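Warum sind die Wände von Kisten eigentlich schräg?

Geschrieben von Aurelia Widmer für die Kinderseite Mumik

Bestimmt habt ihr zu Hause irgendwo eine Kiste stehen. Vielleicht liegen Bausteine darin oder die Wintersachen, vielleicht auch die Kartoffeln (bei meiner Oma waren es immer die Kartoffeln, und man durfte nie alle kleinen herausfischen, obwohl die am besten schmecken). Schaut euch diese Kiste einmal in Ruhe an, am besten von oben. Bei vielen Kisten seht ihr dann, dass der Boden ein bisschen kleiner ist als die Öffnung. Die Wände gehen nicht kerzengerade nach oben, sie lehnen sich nach außen, so ähnlich wie bei einem Blumentopf oder einem Joghurtbecher.

Um zu verstehen, was das soll, braucht ihr zwei Becher mit schrägen Wänden. Stellt den einen in den anderen - schwupp, schon ist er fast ganz verschwunden! Mit zwei gleich großen Konservendosen, deren Wände ganz gerade sind, klappt das nicht, die kann man höchstens aufeinanderstellen, und dann wird der Turm schnell hoch und ziemlich wackelig. Bei Kisten ist es genauso. Solange sie leer sind, rutscht die eine in die andere, und der ganze Stapel braucht nur wenig Platz. Wir haben das in der Redaktion ausprobiert: 10 leere Kisten übereinander wären ein Turm bis weit über die Decke geworden, ineinandergesteckt waren sie zusammen 159 Zentimeter hoch. Das ist immer noch kleiner als ich, jedenfalls wenn ich mich gerade hinstelle.

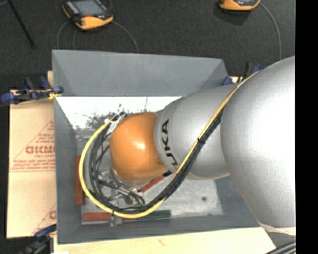
Tibor Illés schrieb uns dazu, man dürfe die Sache mit dem Herausnehmen nicht vergessen. Aus einer Kiste mit schrägen Wänden komme man viel leichter an die Dinge, die ganz unten liegen, weil oben mehr Platz für die Hand sei. Und beim Auswischen sei er auch froh darum, in steilen, engen Ecken bleibe bei ihm immer der Sand vom Spielplatz hängen.

Da hat er recht, und das mit dem Sand kenne ich gut. Einen Nachteil haben die schrägen Wände aber auch, und den will ich euch nicht verschweigen. Unten passt nämlich weniger hinein als oben. Wer schon einmal versucht hat, lauter gleich große Bücher ordentlich in so eine Kiste zu packen, der weiß, dass am Rand immer ein keilförmiges Stück Luft übrig bleibt. Für Bücher nehme ich deshalb lieber eine Kiste mit geraden Wänden. Für Bälle, Socken, Äpfel und alles, was sowieso durcheinanderpurzelt, ist die schräge prima.

Dann gibt es noch die Ecken. Wenn ihr mit dem Finger an einer Kistenecke entlangfahrt, spürt ihr, dass zwei Wände sich dort gegenseitig festhalten. Drückt mal mitten auf eine Wand und danach auf die Stelle gleich neben der Ecke. In der Mitte gibt sie meistens ein wenig nach, an der Ecke kaum.

Zum Ausprobieren: Faltet aus einem Blatt Papier zwei kleine Schachteln, eine mit geraden und eine mit schrägen Wänden, und füllt beide mit trockenen Erbsen. In meine gerade Schachtel passten 519 Stück. Ja, ich habe sie alle gezählt, und ja, 56 davon lagen danach unter dem Küchentisch. Wie viele passen bei euch in die schräge?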